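Count the Boring Failures

2019-10-17

Most robot papers I read report one number, the success rate, and I have come to think it is the least useful number in them. I say this as someone who has published it many times.

Our group at Gristcombe works on two-armed handling of phones. The arms have to pick a phone up off the table, deal with a stand, and keep clear of each other while they do it. The policy is learned from people driving the arms by hand. We call the project Arari, and it was trained on 2,000 of these driven runs.
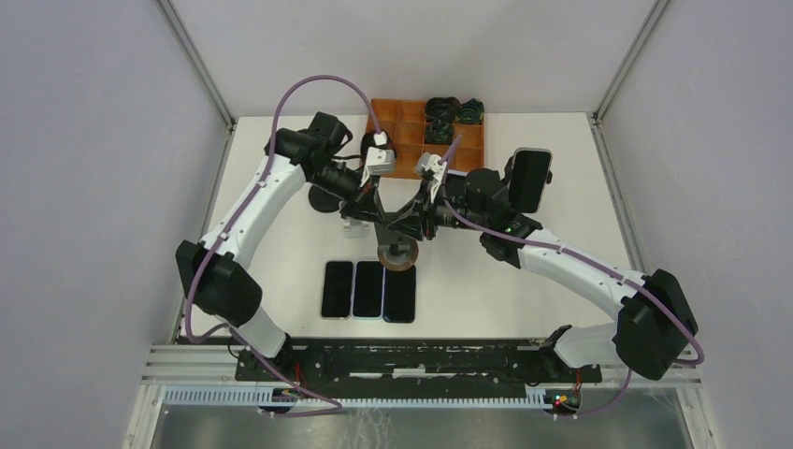
When we first wrote it up, we gave the success rate and a short paragraph on failures. Stavros Vukčević read the draft and asked what the policy did in the runs it lost. I didn't have a good answer. We had marked each run pass or fail and moved on to the next one.

So we went back and watched 31 failed runs from start to finish. It took most of a week. Only 4 of them were drops, the kind of failure everybody pictures. In the others the arms hesitated, or one gripper waited for the other and the time limit ran out. Those are different problems and they need different fixes, but in our table they were all the same zero.

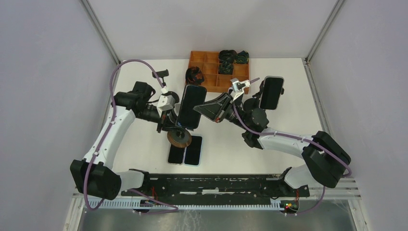

Both arms at work on one phone, with more phones lying on the table.

Cor De Graaf at Drostodlow disagrees with me on this. His view is that sorting failures by hand is slow and depends too much on who does the sorting, and that a plain pass rate can at least be checked by another lab. He has a point about the sorting. Two of us labeled the same runs and argued over several. I would still take a rough label that two people argued about over a clean number that hides what went wrong.

The wrist cameras made me surer of this. From the fixed view a grasp can look fine. At the wrist you see how little space there is between a fingertip and the phone next door, and a phone's dark glass throws back bright patches that I suspect the policy reads as edges. I can't prove that yet. We plan to test it in November with matte covers.
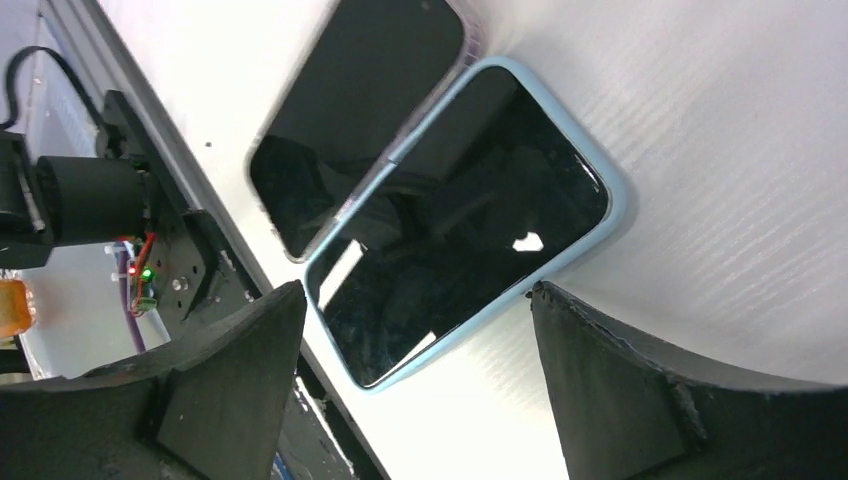 Wrist camera view of two phones side by side, with reflections on the glass.

My request to reviewers is a small one. Ask for 30 failures, picked at random, each with a one-line note on what happened. Vasić already does this for its internal reports, and it fits on a page. If a team can't find 30 failures, they should run a harder test.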